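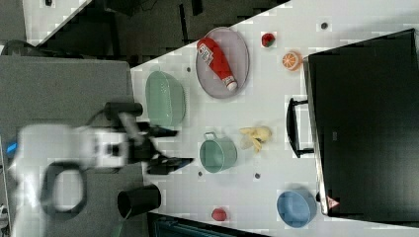 A green oval basket and other kitchen items on a white tabletop.

Sirby is the debut EP by the electronic duo Durkeck, released through Honix in November 2020. It has 5 tracks and was recorded at the Kos rehearsal rooms, with vocals by Aaliyah Perron on all but the closing instrumental.

Release
The title track came out first as a single. The EP followed as a download and on cassette, the latter limited to 296 copies — 50 of them with a hand-stamped sleeve. A vinyl pressing went on sale on Wednesday, June 2, 2021.

Reception
Reviews were mixed. Several praised Perron's singing but found the drum programming thin. The duo later re-recorded the second track at a slower tempo for a compilation.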